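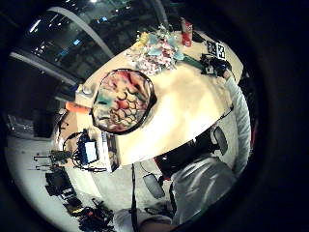

The Bostlow reading program was funded to put books about buildings and design in front of people who don't usually pick them up, and to find out whether they would write back. So far the answer is mixed. The grant application promised a "lively exchange" between readers, and I was doubtful about that phrase when we signed it. What we have is a long pale wooden table, a round bowl with a scale-like pattern in red, orange, yellow, teal and green, and a good deal of talk that doesn't reach the page. The talk is often very good. It is also hard to report on.

Money first. We have spent 4000 dollars on books and postage, as budgeted. Of the 200 copies bought, 50 are still in boxes at Iltelside. I would sooner hold them than push them onto people who will prop a door open with them.

The written responses are the weak point. The form supplied by Mutach asks readers how a book "changed their relationship to place", and most leave that part blank. I can't blame them. One reader wrote that she still lives in the same place and the kitchen is still too dark. That told us more about her view of the chapter on daylight than the rest of her form did. We have asked for a plainer form and been sent a longer one.

The second title, the essays on unfinished houses, has gone better than I expected. People argue with it. Several thought the author had never had to heat a house, and said so with page references.

I am less sure about the Aidoo evaluation model. It scores engagement by attendance, so a person who comes along and dozes counts for more than one who reads the whole book at home. I have filled it in as required, but please don't lean on the result.

We are asking for 2 changes before April: permission to use our own response sheet, and a shift of the unspent printing money - it was meant for an anthology of reader writing that doesn't yet exist - into large-print editions.

Report submitted 30 January 2023, Bostlow reading program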